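How to Set Up a Plain White Table for Drinks

A white table looks good with very little on it, and it shows every ring, drip and smear. The method below is the one we use at home for weekday drinks and for parties. It needs one table, some plastic cups and a stack of paper coasters, and most of the work is in the wiping. 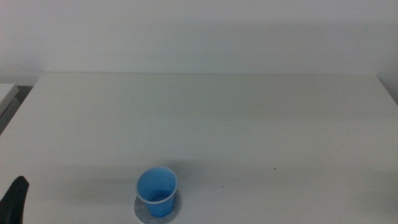
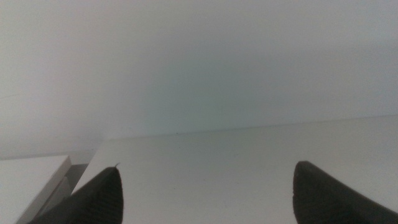 What you need

A table or shelf with a smooth top, pushed against a wall if you can manage it
Plastic cups, one per person plus 4 spare
Round paper coasters, wider than the base of the cups
Two soft cloths
Dish soap and warm water
A tray for used cups

Step 1. Clear the table

Take everything off, including the things that always live there. Mail, keys and chargers go in another room until the end of the day. If you only slide them to one side they will creep back.

Step 2. Wipe it down

Put a small squirt of dish soap in a bowl of warm water. Wring the first cloth out until it no longer drips, then wipe from the wall toward you in straight passes, overlapping each one a little. Follow with the second cloth, dry, going the same way. Crumbs collect along the seam at the back, so run a corner of the damp cloth along it before you dry.

Don't use scouring powder or the rough side of a sponge on a white top. The fine scratches are hard to see on the first day but they hold coffee and grape juice after that. For a stain that is already there, lay a wet cloth over it for 3 minutes and wipe again. We had a blackberry mark in August that took four rounds of this.

Step 3. Choose the coasters

Paper is fine for cold drinks. Look for thick, uncoated ones, and get them wider than you think you need. A coaster the same size as the cup's base does nothing, and people miss it when they set the cup down. Light gray is a good color on white - easy to see, and less quick to look dirty than plain white. We bought a pack of 236 from Kernden and are still on it.

Cork or felt is better under hot mugs, but it holds crumbs and has to be shaken out.

Step 4. Set the places

Put the coasters down first and the cups on them after. Leave a wide gap between one coaster and the next so that people can reach in without knocking the neighbor's drink. Keep each coaster a hand's width back from the front edge, or farther if there are small children in the house.

Stand the cups upright only if you are about to pour. If they will sit for an hour or more, turn them over on a clean cloth and set them out later.

Step 5. Pour and refill

Fill tapered plastic cups to two-thirds. They are wider at the top than at the bottom, and a full one tips easily. Pour over the sink or the tray if you can, then carry the cup to its coaster.

Change a paper coaster once it feels soft in the middle. A soaked one sticks to the table and leaves gray fuzz behind, which comes off with a damp cloth if you catch it the same day.

Step 6. Clear up

Move used cups to the tray before you touch the coasters. Dry coasters with no marks can go back on the stack. Recycle the clean but bent ones if your town takes them, and throw out any that have had juice or milk on them. Then repeat Step 2, and bring back the mail and keys.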